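Workshop notebook – upstairs landing table
Monday, after lunch

Spent the morning on the Landa table again. It's been nagging at me since we hauled it up here: a slight rock, front left to back right, that comes and goes with the weather and possibly with my mood. Folded card under the foot has been the official remedy for most of the winter. I pulled the card out today and it had compressed into something like biscuit.

Put the long level on it both ways. Lengthwise fine. Across the width it's out by a hair at the stair end, and I'm fairly sure that's the floor. Checked the floor. It's the floor. The boards near the railing dip a little where the curve starts, which the builders presumably regarded as character.

Options, in the order I thought of them:
– Adjustable foot on the one leg. Needs a hole drilled up into end grain, and these legs aren't fat.
– Felt pad, doubled. Cheap, ugly, works until it doesn't.
– Shift the whole table 90 mm away from the rail and see if the dip matters less.

Went with the third because it required no tools and I'd left the drill downstairs. Rock is nearly gone. Still there if you lean on the corner and want to be upset about it.

Second job was the layout. The table is meant to be the Bridesix study corner, and the brief for Bridesix is a desk that looks like someone works at it but could be cleared in under a minute. My previous attempt had so much on it that clearing it took 9 minutes and I lost a stapler. So this time a short kit and a rule: if it can't be named from across the landing, it goes back in the tub.
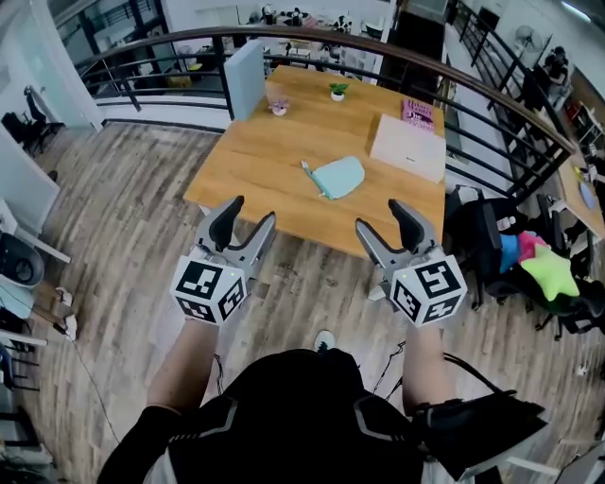

Colour was the other half of the argument I've been having with myself. The tabletop is a warm honey sort of wood and it bullies anything brown or cream, so everything from the Chung box that was beige went straight back. Pastels survive. The mint zip pouch holds its own near the front, and the light blue pen or marker poking out of its left side makes it look used, which I'm choosing to call styling. The pink case and the pink book behind it over on the right are a bit matchy for my taste. I've kept them together anyway, as splitting them up made the table look like it was missing something. The succulent stays at the back, in the middle. I tried it in the front corner last week and spent the whole afternoon worrying about sleeves.

The light blue panel in the far left corner is still on trial. It gives that side some height and stops the desk reading as one flat spread of small things. It's also the item most likely to go over if anyone passes with a coat on. Want to try a strip of museum putty along the bottom edge. We have a packet of the Narnolico stuff in the second drawer, or did in July.

The lavender and white cup is the one I'd drop if we need to lose a piece. It's small, it sits to the left of the plant, and with the two of them so close they look like they're waiting for a bus. Could move it forward. Haven't.

Timed the clear-away with the tub on the floor beside me: 40 seconds, not rushing. Resetting took longer as I kept fiddling with the angle of the pouch.

To do:
– Putty for the panel.
– Something for the floor dip. Ask whether we're allowed to touch the boards. Expect no.
– Label the tub. It currently says XMAS.
– Go over the tabletop with a dry cloth before each reset. Damp left a dull patch near the edge last time and it took 7 days to stop annoying me.
– Return the beige things to the Chung box properly, not on top of it.

Level is back on its hook. Drill is still downstairs.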